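Stenda Growers Ask Fesunier for Proof Before Signing On to Shared Manure Plant

Members of the Stenda dairy group say the sales pitch for the Plarkasitz digester promises more than the numbers can carry. 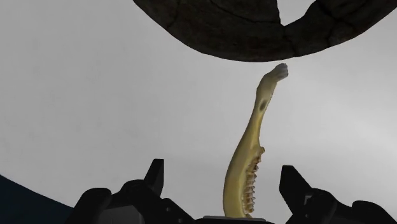
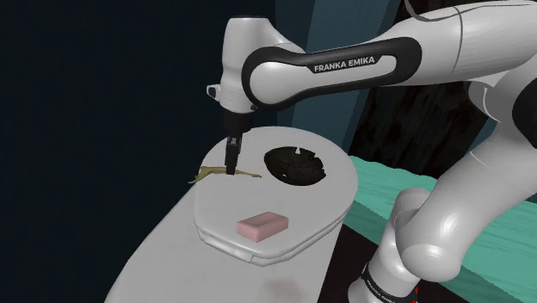 The Stenda dairy group said Monday it will not commit manure or money to the Plarkasitz digester until Fesunier, the company behind it, releases a full year of gas readings from its pilot site at Šimkus. Fesunier has told farmers that a herd of 1000 cows could cover its share of the cost in seven years. The group's own math, using the prices its members get for power today, came out at 31. Part of the gap is feed. Fesunier's estimate assumes every load reaches the tank fresh and free of sand, straw and anything hard, and farm waste is seldom so tidy. A jawbone with its row of ridged teeth will not break down into gas, and neither will gravel or baling twine. Someone has to screen that material out, and the proposal has no line for the labor.

"We have heard 'carbon negative' at four meetings now and have yet to see a meter reading," said Wubit Belay, who milks nearly 700 cows and chairs the group. "If the pilot works as well as they say, the readings should be easy to share."

Ebise Nigatu, who reviewed the contract for members, also questioned a clause that lets Fesunier cut its gas payments when output falls but keeps the farms' hauling fees the same. The group wants that clause removed, along with the rule that binds farms to the plant if it changes hands.

Stenda members will vote in January. Any readings that come in before then will be posted at the group's office.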